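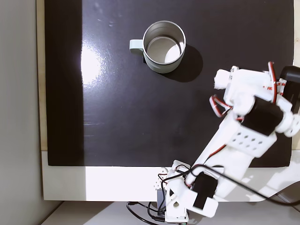

Page last changed: 28 Jan 2018

Vevus Pocket Press review: two months of better coffee at my desk

I have been through a lot of ways to make coffee away from home. Instant sticks, those little bags you dunk like tea, a plastic cone that cracked in my backpack on the way to a campsite. So when I say the Vevus Pocket Press has stayed on my desk longer than any of them, please understand that it had some competition (not all of it good competition, I admit).

It is a small hand-pumped brewer. You put ground coffee in the lower chamber, screw on the top, pour in hot water, wait, and push. The coffee comes out the bottom, straight into whatever cup you have under it. It takes no pods and no power, and the paper filters are small circles that come in a tube of 137, which is such an odd number that I have to believe somebody filled the tube until it was full and then counted.

What you get

The box holds the press itself, a scoop, a stirring stick, the tube of filters, a cleaning brush and a drawstring bag. The bag is thin and I stopped using it after the first week. The scoop is great! It is the exact width of the chamber, so you can tip a full scoop in without getting grounds all over the desk. I've owned much more expensive gear that never got this right.

The body is a smoky gray plastic that feels tougher than it looks. I have dropped mine twice, once on carpet and once on the tile in the break room, and the only damage is a small scuff near the foot. The rubber seal on the plunger is the part that will wear out first, and Vevus sells spares in packs of 2, so I bought a pack right away and put it in a drawer, where I will no doubt lose it.

How it brews

My first few cups were sour and thin and I was ready to send the thing back. The leaflet tells you to wait one minute before pushing, and for the coffee I buy that is too short. Two and a half minutes made all the difference. I also grind finer than the leaflet says, a little coarser than table salt, and I use water that has been off the boil for a minute or so.

With those changes the coffee is lovely. It is strong without being muddy, and you can really taste the difference between one bag of beans and the next. I've been drinking the Grovwood dark roast in the mornings, which comes out like baking chocolate, and a lighter one from Saavedra after lunch that has a kind of orange peel thing going on. I never picked that up with my drip machine at home, and I have bought that same coffee for years.

Pushing down takes some strength. Go slowly – twenty or thirty seconds – and lean your weight onto it, with the cup on something solid that won't slide. If it feels stuck, your grind is too fine. Don't force it. I forced it once and had to change my shirt.

Cups that fit, and cups that don't

The foot of the press is a wide ring with a step in it, and it needs a cup with a fairly straight rim. Metal camping mugs are ideal. Mine fits nicely, it won't chip if I push too hard, and it goes in the bag with everything else. Thick diner mugs are fine as well. Teacups are out, and so is anything that flares at the top, because the ring rocks from side to side and you end up holding the cup with one hand and pushing with the other.

Tall travel tumblers were a letdown. The press sits on top happily enough, but by then the whole tower is so high that I had to stand up to use it. If you drink from a tumbler, brew into a mug first and pour it over.

Cleaning up

This is my favorite part, and I didn't expect to write that about anything to do with washing up. You unscrew the bottom cap, hold the press over the trash and give the plunger one more push. Out pops a firm little puck of coffee with the filter stuck to it. Rinse the seal and you're done. At home I sometimes leave it on the drying rack for days between rinsing and putting away, and it hasn't picked up any smell.

Every couple of weeks I take the seal off and use the brush behind it, where the coffee oils collect. Warm water and dish soap do the job. The leaflet says to keep it out of the dishwasher and I have done as I was told.

Compared with the Dosirside

A lot of people will be choosing between this and the Dosirside Travel Brewer, so I borrowed one for a week in January. The Dosirside uses a metal mesh, so there are no filters to buy, and it makes a bigger cup. It is also heavier, and the mesh lets through a fine silt that settles at the bottom of the mug. Some people like that heavier style, and if you drink French press at home you may well be happier with it. I found it slower to clean, with grounds caught in the mesh that needed a good long rinse under a strong tap.

For one person who wants one clean cup, I'd pick the Vevus every time. For two people sharing, get the Dosirside.

What I'd change

The markings on the side are printed in a gray only slightly lighter than the body, and in the early morning I can't read them at all. I put a strip of masking tape at my usual water level and that fixed it, but please, white ink next time! The tube for the filters has a lid that pops off inside a bag, so I keep a rubber band on it. And it does only make one cup. If you like a big one, you will be topping up with hot water, and it handles that pretty well if you add an extra half scoop.

I'd also love a lid or a cap for the bottom, so that the last drips don't end up on the desk. I park mine on a folded paper towel for now.

Would I buy it again?

Yes, and I did – there is a second one in the kitchen cupboard for trips, still in its box. I was spending far too much at the coffee counter downstairs, and I've been down there exactly once since I got this, for a muffin.

If you get one, start with the fine grind and the longer wait and change one thing at a time from there. Buy the spare seals with it so you only pay for shipping once. I'm trying it with iced coffee next (double scoop, half the water, pushed straight onto ice) and will add a note to this page when I've got the amounts right.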